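Body Contouring and Skin Treatments, Unit 2
Client Consultation Before Cooling Treatments
Rurnlow School of Esthetics, course handout, September intake

Please read this one before you come to class, even if you only get through it over a cup of coffee, because we'll be spending most of the session practicing the conversation itself and I'd love for everybody to have the basic ideas in their head already. Bring your Terberg workbook too (the spiral one) and something to write with.

Why we start with talking

A lot of you signed up for this course because you're excited about the machines, and I completely understand that, I was the same! But fat-freezing treatments live or die by the consultation. A client who has been told plainly what cooling can do will usually be a calm client, and a client who came in hoping to lose two dress sizes by the holidays is going to be unhappy however nicely you place the applicator.

So let's go back over the idea for a minute. Fat cells are more sensitive to cold than the skin and muscle near them. When a pocket of fat is held at a controlled low temperature for long enough, some of those cells are damaged, and the body clears them away slowly over the following weeks. It is a way of shaping a small area. It is not a weight loss treatment, and you'll hear me say that until you're tired of it.

Who is a reasonable candidate

Generally we're looking for an adult near a steady weight, with a soft pocket of fat that can be gently pinched away from the body. The lower belly and the flanks are the ones you'll meet most. Firm fullness that you can't pinch often sits deeper, under the muscle, and surface cooling won't reach it. Loose skin is another thing entirely, and clients mix the two up all the time, so be kind when you explain the difference.

Who we do not treat

Learn this part by heart. Anyone with cryoglobulinemia, cold agglutinin disease or paroxysmal cold hemoglobinuria must not have a cooling treatment. Please practice saying those words out loud at home, since you'll need to ask about them without stumbling. We also turn away clients who are pregnant or nursing, and anyone with a hernia, a rash or an open wound in the area. Numbness, poor circulation, a recent operation or an implanted device means you stop and send the client to their doctor before going any further. When in doubt, you wait. A postponed appointment has never hurt anybody.

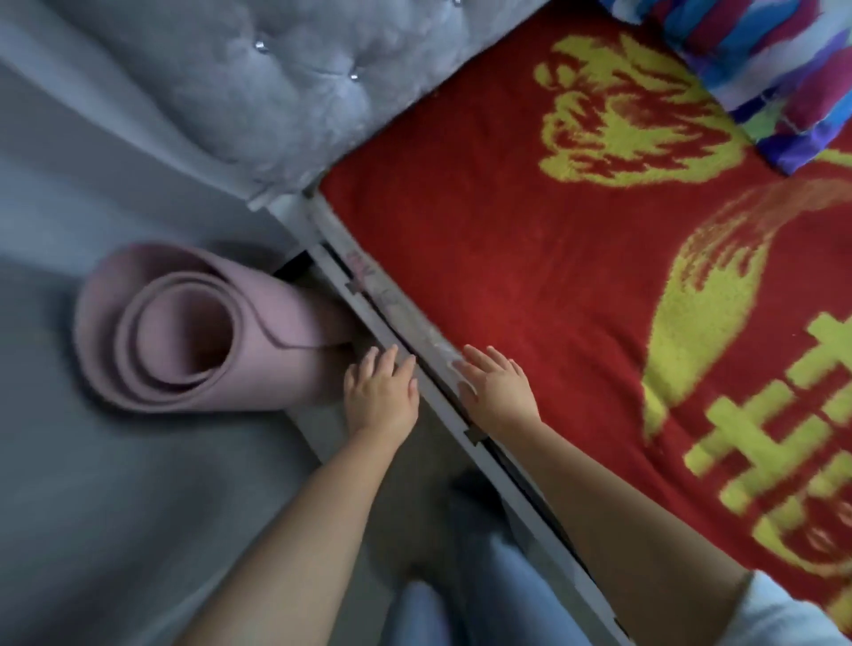 Both hands on the white bed rail, fingers of the left slightly spread.

Talking about what happens afterward

Redness, swelling, bruising, tingling and numbness are all common, and numbness can hang on for a few weeks. Tell the client this before they book, and then tell them again on the day. You must also mention paradoxical adipose hyperplasia, where the treated fat grows larger and firmer. It's uncommon, but it doesn't go away by itself and may need surgery, and a client has every right to know that before signing.

Talking about money

This is where new students go pink and start mumbling, so we'll do it together. In our practice price list, one area costs 499 dollars. Say 499. Please don't say "under 500," which sounds like a furniture sale, and don't offer a second area until the client has had time to think over the first.

The intake form

We use the Tsoukalas form, which has 17 questions. Go through every one with the client, face to face, even if they filled it in out in the waiting room. People skim! I've had forms come back with "no" all the way down and then found out about a hernia while we were chatting about gardening.

For next time

Read the Sumov chapter on skin types and sensation testing. Write out, in your own words, how you'd explain to a client that they aren't suited to treatment. Half a page is plenty. We'll read a few aloud, and if you're shy you can hand yours to me and I'll read it for you.

Class starts at 9:30 a.m. and the side door is open from 9.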